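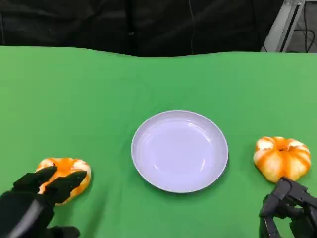 Can I leave the Lornska dehydrator running overnight?

You can, and I do it most weeks. It has a timer that goes up to 14 hours and shuts the heater and the fan off together, so set it before bed and deal with the trays at breakfast.

Lornska 6-Tray Food Dehydrator by Ruron
$126.00
In stock, ships from our Annan shop

I've sold three different dehydrators over the years and this is the one I took home. The first brand we carried had the fan in the base, so the bottom tray turned to leather while the top one was still sticky, and you spent your whole Saturday swapping them around. The Lornska has its fan at the back and blows straight across. I still turn the trays front to back halfway through when I'm doing something juicy (habit, mostly), but I've forgotten plenty of times and the apples came out fine.

It's a plain-looking box with a dial for the temperature and a dial for the time. No app, no screen, no beeping! I love that. My mother-in-law used it the first time without asking me a single thing, and she won't touch our microwave.

What it does well

Apples and pears are the easy ones. Slice them the thickness of a pencil, dunk them in water with a squeeze of lemon, pat them off and they're done in an afternoon. Tomatoes take longer than you'd think – I give the plum kind a full overnight run. Herbs are so quick that I've overdone them more than once, so check early with parsley and mint.

Citrus is my favorite. Thin wheels of orange or lemon with the peel left on look gorgeous in a jar and they're lovely in tea. Peeled mandarins are a different project: pull the segments apart, snip each one along the inside edge so the moisture can get out, and lay them cut side up.

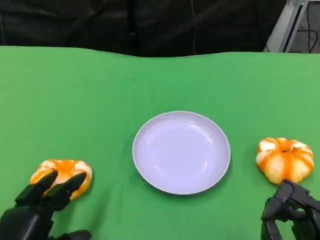 Then leave them alone for a good long while. They go tacky first and you'll be tempted to call it done, but if a segment still feels squishy in the middle it needs more time. Put them away too soon and you'll get mold in the jar, which I learned with a whole batch I'd promised to my sister. I like mine chewy, so I stop when they bend without any juice coming out, and those go in the fridge. For the pantry I dry them further, until they snap.

Jerky works too. I'm not a big jerky person, but Delali Asante at our front counter makes it constantly and she wants me to tell you to freeze the meat for an hour before slicing. Follow a tested jerky recipe for the heating step, please, and don't go by the dial alone.

What it doesn't do so well

It's not silent. Picture a bathroom fan in the next room. Mine lives in the laundry room with the door shut and I forget it's on, but in a studio apartment you'd notice.

The trays have a fairly open mesh, so small things like peas and blueberries shrink and fall through. Lellness makes fine liners that fit if you trim the corners, and we sell those separately. You'll also want a solid sheet for fruit leather. One comes in the box, and I'd have liked two.

And measure your counter! The door lifts off and has to go somewhere, and you need a hand's width of clearance behind the back vent.

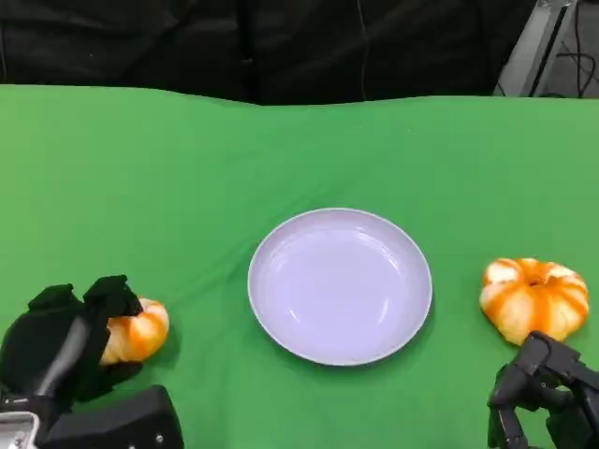
Specs

Power: 700 watts
Trays: 6, removable, top-rack dishwasher safe
Timer: up to 14 hours, automatic shutoff
Controls: two dials, temperature and time
In the box: dehydrator, trays, one solid sheet, instruction booklet

Cleaning

Soak the trays in warm soapy water before you scrub, especially after anything sweet. I used to go straight in with a brush and all I did was push the sugar around. The inside just gets a wipe with a damp cloth once it's unplugged and cooled off. Banana is the worst, by the way. A very light wipe of oil on the mesh first helps a lot.

Shipping and returns

We pack these ourselves, and Iveta Procházka handles returns if yours shows up with a cracked door or a missing tray. Send her a note through the contact page with your order number. Replacement trays are on order and expected in by 7/17/26. If you want a set, add your name to the waiting list on the parts page and we'll email you when they land.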